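Pradgate bench picks Kiss fingers over stock, controller question still open

2024-02-07

Results are in from the gripper comparison at the Pradgate bench and the Kiss fingers came out ahead. Not by a mile. But ahead, and on cloth, where the bench has been losing the most time.

The test put the stock fingers that ship with the Drerklow arms up against the Kiss set, a softer finger with a ridged pad. Same arms, same controller, same cloths. Each set got 261 pickups. Stock missed or dropped 42 of them. Kiss missed or dropped 25.

Testing ran over three weeks, most of it in December, with the write-up held back until the Kiss drops had been gone through a second time.

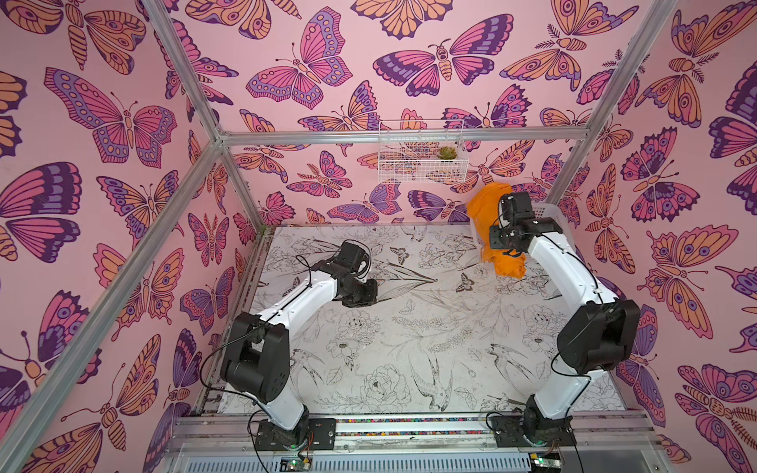

Cloth was always going to be the hard part. Rigid parts had been tried earlier and both sets handled them, so those were left out of the final tally. A cloth changes shape every time it is let go. The pickup that counts is the one where the fabric is still in the jaws after the lift, hanging in folds the way the orange one does from the right arm's gripper, over toward the back corner by the slotted basket. Anything that slid out before the arm finished its move went down as a drop, even if the first grab looked fine. Thaddeus Achterberg ran the tally and would not budge on that rule. Made some people grumpy.

Most of the stock drops were slow ones. Fabric in the jaws, arm moving, fabric creeping out bit by bit, then gone. The hard finger face gets a good squeeze on one thick fold but not much on a single layer. Turning up the grip force helped a little. It also made the wrist work harder on the way in, and a couple of the testers said they didnt like the sound of it. Force went back to where it had been and stayed there for the rest of the runs.

Kiss drops were a different animal. Nearly all of them happened right at the start, jaws closing on nothing or on too little. The pad is thicker, so the finger needs more room to open, and if the approach is a hair high it rides over the fabric. Once it had hold of a cloth it mostly kept it. That matters for anyone planning to fold, since a miss at the start can be tried again and a drop halfway through a fold usually means starting from scratch.

Wear was looked at too. Stock fingers, no change anybody could point to. The Kiss pads picked up lint fast and got slick with it. A wipe with a damp rag brought the grip back. Wiping was added to the routine partway through, which Achterberg's notes admit is a weak spot in the comparison, the early Kiss runs having been done with dirty pads. He left them in. The Kiss number might be a bit better than it looks, or it might not, no one is going to redo them to find out.

Also tried, briefly: the Estudden controller. It was swapped in for the last stretch, after the finger runs were finished, so none of this touches the numbers above. The pitch for Estudden is smoother handoff when both arms are on the same piece of fabric. With the old controller one arm tends to get where it is going and wait, and the cloth gets dragged while the other catches up. Corner grabs were used for the trial, one gripper at a corner and the second brought in low along the opposite edge.
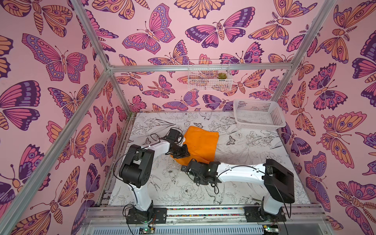 Krisztina Magyar was not sold on the new controller after the trial. She said the motion was nicer to watch but the timing still drifted when both arms were asked to move together, and that she would want a longer run before moving anything over to it. Her other complaint was the setup. The arms had to be homed again after every restart, she said, and the old controller only wanted that after a full power down. On the fingers she had no argument. Kiss for cloth, stock for everything else, and label the screws so they stop getting mixed up.

Achterberg is warmer on Estudden, though he agreed the trial was too short to settle it. His view is that the drift comes from settings carried over from the old controller and that it should be given a fair shot with its own. That work has not been scheduled. The unit stays at Pradgate for now, on the shelf, old controller back in place.

Switching fingers takes a few minutes an arm if the right driver is handy. Recalibration after that is quick for stock and slower for Kiss, because the open position has to be reset by hand and then checked against a flat cloth and a bunched one. Skip the bunched check and the misses go up. That was learned the annoying way in the first days, and those runs were thrown out before the count began.

Cost did not come into it. Both sets were already in house, and a replacement pad for the Kiss is a small enough item that it wasnt discussed. Lead time might be. The last order of pads took long enough that a spare set is now going to be kept back and not used.

What it does not tell you: anything about towels, anything with a zipper, or slippery stuff like nylon. All the cloths in the test were thin and flat and close to the same size. Achterberg wants heavier fabric next and would like to see the approach height tuned for the Kiss finger first, so that the early misses don't get counted against it twice. Magyar wants the camera placement looked at before either of those. A fixed view is fine for judging where a cloth is but poor at judging how high an edge is standing, she said, and a good share of the Kiss misses could be down to that and not the finger at all.

A third finger, with a hooked tip, was on the list at the start and got dropped. It snagged in the warm-up runs and pulled threads. There is a revised version comming from the same shop that makes the Drerklow brackets, no date on it.

For now both arms at Pradgate are staying on Kiss fingers, grip force as tested, pads wiped at the start of each session. The full tally sheet, with the reason noted for each miss and drop, is being passed around to the other benches this week. Anyone wanting the raw logs should ask Achterberg, and should ask soon, the drive they are sitting on is due to be cleared.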